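Where Does Your Water Bottle Go Next?

Kids' Corner, by Adaeze Ezeani

Finished your drink? Wait! Don't chuck it yet.

Most clear water bottles are made of a plastic called PET. Look for a little triangle on the bottom with a 1 inside. That's the code for PET. Strong, light, see-through. And it can be used again!

So how does it work?

First, sorting. Bottles go in the recycling bin. Plastic bags DON'T, at least not here in Skinthorpe. Bags are thin and floppy and they wrap around the spinning parts of the sorting machines. Then everything stops and a worker has to cut them out. Slow job. Yuck. Lots of stores have a special bin for bags, so ask a grown-up.

Next, squashing. Bottles get pressed into big blocks called bales. Then washing, then chopping into tiny flakes. The flakes are melted and made into new stuff. More bottles, fleece jackets, even carpet!

What about the cap? It's usualy a different plastic. Caps float in water and PET sinks, so the two come apart in a big tank. Neat, huh. Some towns want caps on, some want them off. Check first.

Try it! Nneka Isah's class at Ojo School collected 60 bottles in September. 17 still had water inside. Oops! Empty them out first, guys.
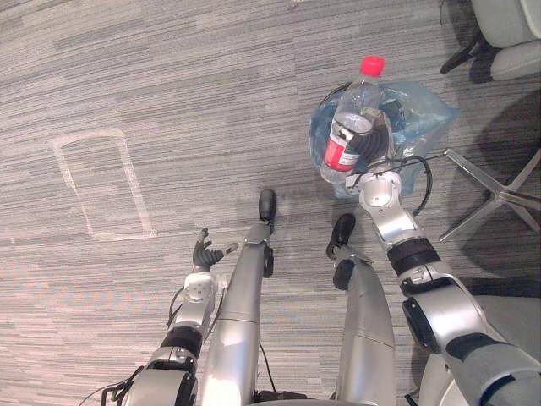

Bottle with a red cap, blue plastic bag. Two kinds of plastic, two diferent bins!

Your turn. Find 2 plastic things at home and look for the triangle. What number is in it? Write it down and bring it in.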